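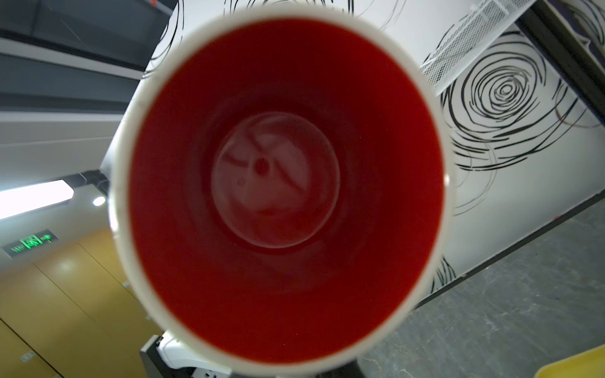

Reading time: 7 minutes

Kendetti Hospitality Training, Godoy Campus
Unit 3705, Table Service and Stewarding
Handout 4: Cups and mugs
Issued Monday, April 27, 2026

Bring a copy to the practical. You will also need a dry tea towel, closed shoes and the drinkware checklist from Handout 3. The session covers inspecting, carrying, racking and storing. Saucers and glassware are in Handout 5.

4.1 Terms

A cup in these notes means any handled or unhandled vessel that goes out on a saucer. A mug has a handle and goes out on its own. Workplaces use the two words loosely and so will your customers. On stock sheets use the word printed on the sheet, even where you would have called the piece something else.

Parts of the piece:

Rim — the top edge, where the customer drinks. Most chips are here.
Wall — the side. Has an outer and an inner face, which may be different colours.
Base — the inside floor.
Foot — the underside, the part that touches the table. Often unglazed on ceramic ware.
Handle — joined at two points on most mugs. Each join is a place to check.

Two-tone pieces have one colour outside and another inside. The red and white cup at the head of the handout is one. Looking straight down into a piece like that, the wall gets darker toward the edges and the base reads as a lighter disc. Coffee staining is hard to pick up against a dark or strong interior colour, and students miss it more often there than on plain white. Tilt the piece toward the light and look at the wall first, then the base.

4.2 Inspection

Inspect before the piece goes on a tray and again before it goes on a shelf. It takes a few seconds once you have the habit. The order we teach is rim, inside, handle, foot.

Rim. Hold the mug by the handle, look across the rim at eye level and turn the mug one full turn. A chip shows as a break in the line. If you are not sure, run the edge of a folded tea towel along the rim and see if it catches. Do not use a bare finger. We had two cut fingers last May and both were from checking rims that way.

Inside. Look for staining, lipstick, grounds and detergent film. Then look for cracks. A crack in the glaze can be very fine and will usually hold some colour from tea or coffee. Glossy interiors reflect the lights above them, and a reflection can pass for a scratch. The base of the red cup has a few thin diagonal streaks on it that look like reflections of overhead fixtures. To tell the difference, move the piece slightly. A reflection shifts across the surface and a scratch stays where it is on the glaze.

Handle. Check the upper join and the lower join. Hold the body in one hand and press the handle lightly with the thumb of the other. Any movement or any clicking sound and the piece is withdrawn. Do not tap mugs together to test them.

Foot. Turn the piece over. Check for grit stuck to the foot (it scratches tabletops and the mug underneath if you stack) and for water sitting in the ring. Dry it before shelving.

A piece that fails goes in the breakage tub and on the breakage sheet. Write the range, the colour and the fault. "Damaged" is not a fault. Write "rim chip" or "handle, lower join" or "crack, inside wall".

4.3 Ranges held at Godoy

The teaching store holds two ranges and a mixed lot.

Bondine mugs are the everyday range. Straight sides, medium handle. They are issued in racks and should be returned in racks. Stock at the last count was 796.

Gukitz cups are the two-tone range used for coffee service. Stock at the last count was 100. They are issued only by the store and are signed in and out by table number. Please do not mix them with Bondine on the shelf, as the feet are different diameters and they will not sit on each other's saucers.

The mixed lot is whatever has been donated or left over from older ranges. It is for practice in sorting, carrying and inspection and does not go to customers. Colours and handle shapes vary a good deal, which makes it useful for the exercise in 4.7.

4.4 Laying out a tray

Wipe the tray on both sides before anything goes on it. Run your hand around the rim of the tray as well. Plastic trays with a raised rim will hold a thin line of water along the inside edge and you will not see it until it is on a tablecloth.

Clean mugs go on upright for service. Heaviest piece closest to the body, tallest pieces toward the middle. Handles should all point the same way, to the right as the customer sees them unless told otherwise.

A mug on its side can roll. The handle will stop it in one direction only and a small knock is enough to bring it round. If you are clearing and a mug has gone over, stop, put the tray down on something level and stand the mug up before you add anything else. The same goes for a mug that is leaning on a wall or on another mug. It looks steady enough until the thing it is leaning on gets moved.
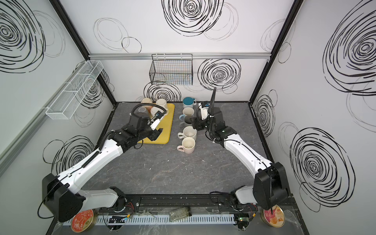

Figure 4.2. Mugs on and beside a yellow tray. One is on its side and another is tipped toward the back wall.

Points to discuss from Figure 4.2:

Which way the handles face in the line of mugs to the right of the tray. The one farthest back has its handle on the right. The two nearest the front have theirs on the left. If you were picking these up one after another you would have to change your grip partway. Decide on a direction and turn them before you start.

What you would do first with the pieces on the tray, and why you would do it before taking the next one from the line.

Colour. Most of the pieces are pale, with a gray-blue one and a light pink one in the line. Pale mugs from different ranges look alike from above. Sort by shape and foot first, and leave colour until last.

4.5 Carrying

Carry mugs by the handle or on a tray. Never put fingers inside a mug, clean or used, and never pick up a clean mug by the rim. Assessors watch for this and it is marked on every practical.

By hand, the limit in this unit is two mugs in each hand. You will see people in the trade carry more. You may be able to do it too, but you will be marked down here.

With a tray, load from the far side to the near side and unload in the reverse order. Keep the weight over your forearm. When you set the tray down, put one edge on the surface, check that the whole tray is going to fit, then slide it on. If part of the tray is over the edge, move it before you let go.

Used and clean pieces do not share a tray. If you have started clearing and someone hands you a clean mug, treat it as used.

4.6 Washing and racking

Empty dregs into the sink strainer. Do not stack used mugs inside each other on the way to the machine — they wedge, especially when there is milk in them, and people break handles trying to pull them apart. If two have wedged, stand the outer one in warm water, put cold water in the inner one, and wait. Do not force them.

Rack mugs upside down and slightly angled where the rack allows it. Water collects in the foot ring of a mug that is racked dead level. Handles should sit inside the compartment and should not touch the next piece.

Let them air dry. Polish with a dry towel only where there are water marks, and keep the towel between your hand and the mug the whole time.

Stains inside: soak in the stain remover at the strength on the label, rinse twice, run through the machine again. Do not use a scourer on a coloured interior. It dulls the glaze and the next stain takes hold faster.

4.7 Exercise (in pairs, 20 minutes)

Each pair collects one tray and one rack from the mixed lot.

a. Wipe and check the tray.
b. Inspect every piece in the order rim, inside, handle, foot. One person inspects and the other writes. Swap halfway.
c. Set failed pieces to one side, on a towel.
d. Sort what is left by shape, then by size, then by colour.
e. Lay the tray for service with all the handles the same way.
f. Carry it to the far bench and back without moving the handles out of line.
g. Unload, rack, and hand in the sheet.

If you and your partner disagree about a piece, write down both opinions and bring the piece to the front.

4.8 Shelving

Mugs are shelved upright in single layers where there is room. Two high is allowed for Bondine only. Leave a hand's width at the front of the shelf. Rows run front to back, oldest stock at the front, one colour to a row.

Baskets and hooks are for cloths and small items. Do not hang mugs by the handle in the teaching store. The join takes the whole weight each time and the piece can swing against its neighbour.

Gukitz cups go back to the store window, number 1146 on the campus map. The window closes at the end of the last practical.

4.9 Before next week

Read Handout 5, sections 5.1 to 5.3. Complete the breakage sheet from the exercise if you ran out of time, with a fault written for every piece. Students who missed the practical can do the exercise in the open session on Thursday but need to put their name down first.

Assessment for this section is a tray carry and a rack inspection, both marked pass or not yet. You can resit each one once.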